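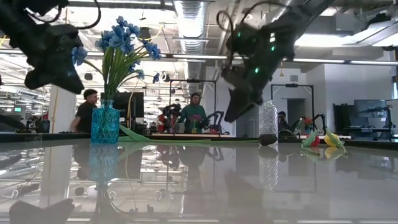 **Grernura Players | Props and Wardrobe Team**

Members' notes, December 17, 2019

A good many of you asked at the cast party how our trip to the Tavares open day went, and I promised to write it up before I forgot the half of it, so put the kettle on, because I do go on a bit.

For those who haven't been, the Tavares is the old theatre at Drurkach, a good long drive from us, and once a year they throw open every door in the place, from the understage right up to the grid. Eleven of us had put our names down and nine of us got on the minibus (get well soon to the other two!), and we rolled up just as they were putting the urn on in the foyer. The welcome could not have been warmer. I had a cup of tea and a slice of lemon cake in my hands before I'd got my scarf off.

We were handed over to Eilidh Kinnear, who has run their wardrobe for longer than she would admit to, and off we went up the back stairs. The theatre seats 496, and she told us they still get letters from people who remember it as 500, before the lighting desk was moved down into the stalls and took four of the good ones with it. I loved that. You could see she was still a little cross about those four seats on the audience's behalf.

Wardrobe is on the top floor, under the roof, and it was everything I'd hoped for. They keep roughly 3000 costumes up there, on double rails, sorted first by period and then by chest measurement, with a colour tag on each hanger for the state of repair. Green is ready to wear, yellow wants a button or a hem, and red means don't even think about it until somebody has had a proper look. Ours, as you know, are sorted by whoever last put them away. I came home with pages of notes and a firm intention to buy hanger tags in the new year, so please be nice to me about it.

The nuns got a rail to themselves, and the policemen too. Eilidh says every company within a few hours' drive rings up for one or the other sooner or later, and she could keep the lights on with habits alone.
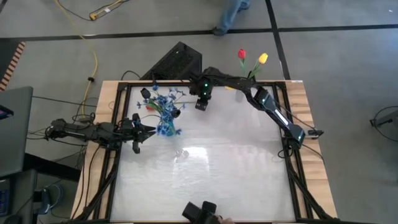
After that it was down to the prop store, where I'm afraid we lost track of the time completely. I've always been a shoebox-and-masking-tape sort of person, and they have a card for every item with the name of each show it's been in. There was a brass telephone that had done more musicals than most of our chorus. They let us pick things up, too, and I had a lovely long chat with a young fellow who makes all their stage food out of upholstery foam and floor varnish. His roast chicken was a marvel. He swears by two thin coats with a night between them, and a third only where the light will catch it.

We had lunch in the green room (soup, excellent rolls, and more of that cake), and then took our seats in the stalls for the afternoon. They ran three scenes from *The Devum Follies*, their spring revue, with the working lights on and the stage manager calling her cues out loud so that we could follow along. If you've only ever seen a show from the front, or from the wings in a blind panic like me, it's a real treat to hear how calm it all sounds. One scene change had a full drawing room off and a railway platform on while the pianist got through sixteen bars. They did it twice because the first time a chair got left behind, and the whole house clapped the chair.

I did ask about hire, which was half the reason for going. They are happy to lend to amateur companies, and the terms are very fair, with a deposit and everything to be returned clean. They need plenty of notice for the big musicals, so if we do settle on a spring show I'd like our list to them well before April. Please have a think about what we can't make ourselves. Top hats, I'm looking at you.

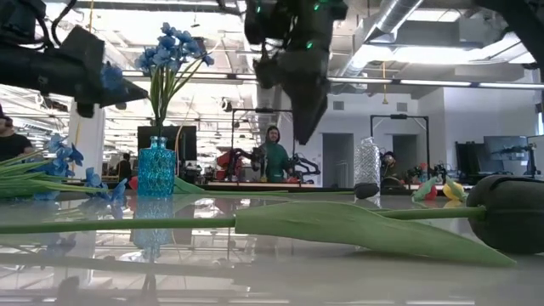 The last stop was the paint dock, at the very back of the building, where the cloths are hung on a frame and wound up and down through a slot in the floor so the painters can stay standing in one place. My knees were green with envy, if knees can be. One of the painters showed us how she gets old brickwork with a torn sponge and just two browns, and she very kindly gave us the sponge to take home. It's in the blue tub by our sink and it is not for washing up.

We got back well after dark, singing most of the way, with a stop for chips. Thank you to everybody who chipped in for the minibus, and to the Tavares crew for being such generous hosts on what must have been a very long day on their feet. If you'd like to come next year, have a word with me at rehearsal and I'll start a list. My notes on the hanger tags are in the wardrobe folder, along with the hire form, and the lemon cake recipe is pinned up beside the kettle.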